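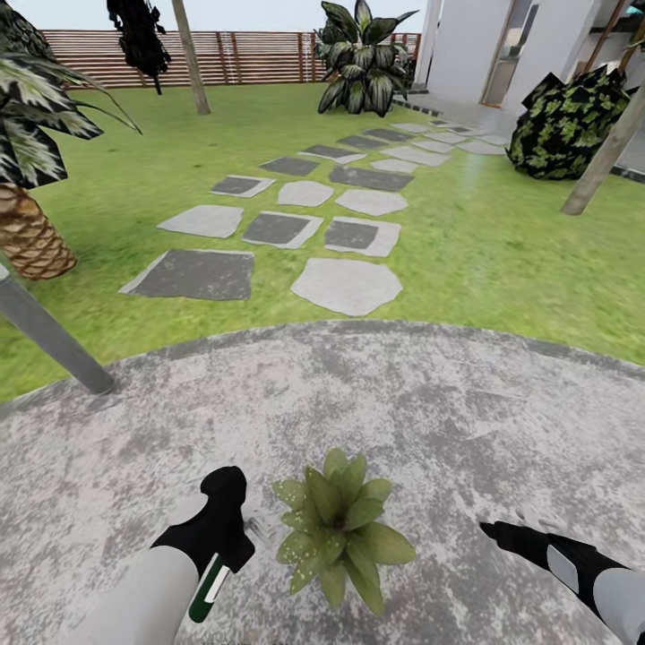 Fredy Castaño has been asking for a later closing time at the Ralton plant exchange since it started, and he says the new hours will finally let people who work a full day get there before the tables are packed up. He would have liked a second evening as well.

Ralton Plant Exchange Announces Fall Season and Longer Hours

RALTON, 17 September 2021 -- The Ralton Plant Exchange will open its fall season at the Grunlow Street Grounds with longer hours, a bigger table for vegetable starts and a new shelf for houseplants. Entry is free, and no membership is needed.

The exchange lets residents bring plants they no longer want or have too many of and take home others in return. Visitors get one token for each healthy plant they hand in. A token can be used the same evening or saved for a later date in the season. People with nothing to trade can take one plant per visit at no charge.

The spring season closed in July with 310 plants handed in and 306 taken home. The four left over were planted in the beds along the Montecinos Avenue side of the grounds. Attendance over the season came to 88 households, most of them from Ralton and the rest from Loken.

"We had more tomatoes than we knew what to do with and hardly any herbs," said Vilmos Szabó, who runs the exchange. "This fall we are asking people to think about divided perennials, garlic, strawberry runners and anything that can sit on a windowsill through the winter."

Doors will open at 4 p.m. and close at 8 p.m., two hours later than in spring. Plants can be dropped off from 3 p.m. at the side gate. Anyone bringing more than 10 pots should call ahead so that table space can be set aside.

All plants must be in a pot, tray or bag with some soil around the roots, and should carry a label with the name if it is known. Cuttings in water will be accepted on the houseplant shelf only. Plants with insects, mildew or black spots on the leaves will be turned away. Invasive species on the county list cannot be traded, and this now includes English ivy and burning bush.

Seeds will be handled at a separate table. Packets should be marked with the year they were saved. Leftover seed from store packets is fine if the packet is folded shut and the date can still be read.

The exchange has also printed 300 copies of a short guide to dividing and potting perennials. It covers daylilies, hostas, irises and bee balm -- the four plants visitors asked about most in spring -- and will be given out at the door while copies last.

Parking is available in the gravel lot behind the grounds. The main path is level and suitable for wheelchairs and carts. Dogs on a leash are welcome outside but must stay out of the tent. If there is heavy rain, the tables will be moved into the hall next door and the hours will stay the same.

The full list of dates is posted at the Grunlow Street gate and at the front desk of the Ralton library. Questions about what can be traded may be left for Vilmos Szabó at the library desk.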